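Why Is the Night Dark?

A page for curious children, by the Hopkin Science Corner

When you go to bed, the window is dark. When you wake up, it is bright again. This happens so often that most people stop asking about it. But it is a very good question. Why does the light go away, and where does it go?

Let us begin with the Sun. The Sun does not switch off in the evening. It shines all the time, also when you sleep. What changes is the place where you are standing. The Earth is a big ball and it turns, slowly and without stopping. When your side of the Earth is turned to the Sun, you have day. When your side is turned away, you are in the shadow of the Earth itself. Night is a shadow, and it is so large that whole countries fit inside it.

You can try this at home with a lamp and an orange. Put a small sticker on the orange, and this will be your town. Hold the orange in front of the lamp and turn it with your fingers. Watch the sticker go from the bright side to the dark side and back again. One full turn is one day and one night together.

What is dark, exactly?

Darkness is not a thing. You cannot put it in a box and carry it to school. We say that it is dark when very little light comes into our eyes. Light leaves the Sun, or a lamp, or a candle, and it travels in straight lines until it meets something. Then three things can happen. The light can bounce back, it can go through, or it can be swallowed. Often it is a mix of these.

A white wall bounces most of the light back, so it looks bright. A clean window lets most of the light go through. A black sweater swallows nearly all of the light that falls on it, and this is why it looks black. The swallowed light is not lost. It becomes a little bit of warmth. If you wear a black T-shirt on a sunny day you can feel it on your back.

Dark cloth and dark paint are useful when people want a place with few reflections. Theaters have black curtains at the sides of the stage. The inside of a telescope tube is often painted black too, so that light does not jump around in it and spoil the view of the stars.

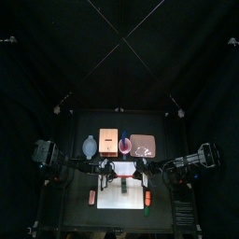 Dark fabric and a black table. The pale cords are easy to see against them.

Look for the brightest thing in a dark room next time you are in one. Maybe it is a thin line of light under the door, or a white sock on the floor. A pale thing shows up well when everything near it is dark. In a bright room with white walls you would perhaps not notice the sock at all. Our eyes are always comparing one thing with the thing next to it.

How your eyes get ready for night

In the middle of each eye there is a black dot, called the pupil. It is a small hole, and light goes in through it. In bright light the pupil becomes small. In the dark it opens wide, to let in as much light as possible. Stand in front of a mirror in a room with weak light, then turn on a stronger lamp. You will see your 2 pupils shrink very quickly.

The back of the eye also changes, but it needs more time. When you come into a dark room from a sunny garden, you see almost nothing at first. After some minutes you can see the bed, the chair and the shelf. If you wait longer, you will see even more. Colors stay weak, though. In very weak light a red sock and a green sock both look gray, because the parts of the eye that see color need more light to work.

The question of the stars

Now comes a harder part. The stars are suns too, and there are very, very many of them. Why do they not make the night bright?

One reason is that they are so far away. A lamp in your room helps you to read, but the same lamp on a hill on the other side of the valley is only a dot. Another reason is that light needs time to travel. Light from some very distant stars has not reached us yet, as the universe is not old enough. People thought about this puzzle for hundreds of years — and it is still a nice one to think about in bed.

Where the night is not dark

In the town of Raltbridge, as in many towns, the street lamps make the sky orange and only the strongest stars can be seen. In the village of Flado, up in the hills, there are few lamps. On a clear evening in April our reading group counted 400 stars there and then became too cold to continue.

Animals notice the lamps as well. Moths fly in circles around them. Young sea turtles, which need to find the sea at night, can walk the wrong way when there are bright lights behind the beach. Lamps that shine only down to the ground help a lot.

Words to remember

Shadow: a place where something is blocking the light.
Reflect: to send light back.
Absorb: to swallow light.
Pupil: the opening in your eye that lets light in.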